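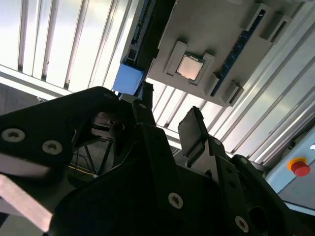 Fig. 7. Hex-socket screws in black plates and brackets.

7 Fitting the wall brackets

The Ultora shelving system is fixed to the wall before any shelves are loaded. Read this section through once, then lay out the parts from bag C. If anything is missing, contact the Malby parts desk with the order number from your delivery note.

You will need a drill, a spirit level, a pencil and the hex key from bag A. Wall plugs are not included.

Caution: Check for pipes and cables before drilling. Do not fix the brackets to plasterboard alone.

1. Mark the height of the top bracket on the wall. The highest position allowed is 2,000 mm from the floor.

2. Draw a level line at this height along the full width of the unit.

3. Hold the first upright against the line and mark the fixing holes through the slots. On brick or block, drill at the centre of each slot.

4. Push in the wall plugs until they sit flush. Fix the upright with the long screws, but leave them slightly loose.

5. Repeat for the other uprights. The Wodeck corner kit has its own spacing, given on the sheet packed with it.

6. Check each upright with the level, adjust it in the slots, then tighten the wall screws from the top down.

7. Hook the brackets into the uprights. Each must drop fully into place — tap it with the heel of your hand if it sticks.

8. Fit a hex-socket screw through the rear hole of each bracket and tighten it with the hex key. Stop when it is firm. Overtightening strips the thread in the upright.

Note: Deep shelves (Dunmore range) take 3 screws per bracket. Shelves up to 225 mm deep take one.

Note: If a screw will not start by hand, take it out and line up the holes again. Do not force it with a power driver.

7.1 After fitting

Check all screws again after a week of use, and then every March if the unit is in a garage or outbuilding. Replace any screw with a rounded socket. Spares are sold in packs under the same part number as bag C.

For shelf loading, see section 8.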